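Wanted: people to put awkward things in a bin
Paid study participants, Stosden lab, sessions through March
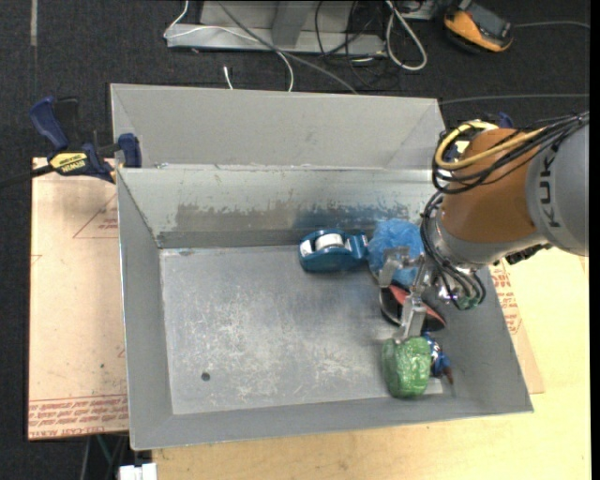
Brunello Rizzi wrote, after his first session with us, that he had expected the future and got two hours of choosing between a sponge and a slipper. We have decided to treat this as a recommendation.

The Lasanel project studies how robots pick single objects out of clutter. Our latest result is good on paper: with the piles we build ourselves, the arm gets the requested object on the first try in 80 percent of attempts. Then we let a visitor build the piles, and the figure dropped to 44. The visitor had no training in robotics. She just put things down the way people put things down, with one half under another and a third jammed against the wall of the bin.

It seems that after a year of this, researchers pile objects the way a robot would like them piled. We would like to measure how bad the habit is, and for that we need you.

What you will do

You will get a box of household objects and toys and a bin to put them in. You arrange a pile, step back behind the line, and the arm tries to take out one object named by the computer. Then you arrange another. In half of the rounds you will be asked to make things easy for it, in the other half to make them hard – most people turn out to have a preference. Between rounds you guess whether the grasp will succeed, and we compare your guesses with the planner's own confidence score. The planner is called Fundus and it is very sure of itself.

Who we are looking for

Adults aged 18 or over who can stand for short periods and lift a small box. No technical background, please. If you have ever published on grasping, we like you, but you are part of the problem.

Practical matters

Each session lasts two hours, with a break, and there are at most 10 rounds before the break and 8 after. You will be paid at the standard participant rate, plus your bus fare. Sunday sessions are available and come with better coffee. We record the bin and your guesses, with no names attached. You can stop at any point and still be paid in full.

To sign up, write to the study desk at the Ziółkowski building with the word "clutter" in the subject line and two times that suit you. Please wear closed shoes.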